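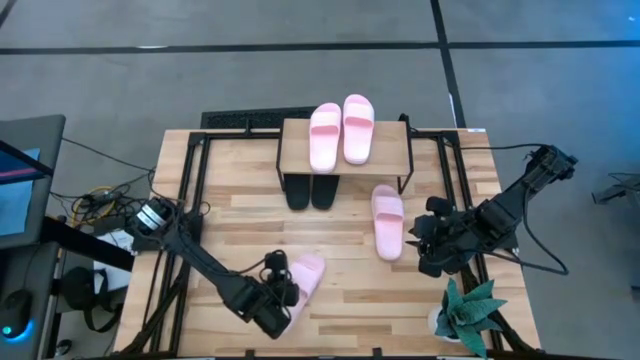

Standidside House, residents' meeting, Jul 8, 2020. Present: 6, plus one late, in socks.

1. Sandals. Pink pairs go on top of the little shelf, black pair underneath. Agreed, again. Singles left lying about to be reunited with their partners by bedtime.

2. Plant. Stays. Motion to name it failed, 5 to 1.

3. Second shelf. Georgiev quoted 233, met with silence. Deferred to December.

Closed early. Shoes took a while.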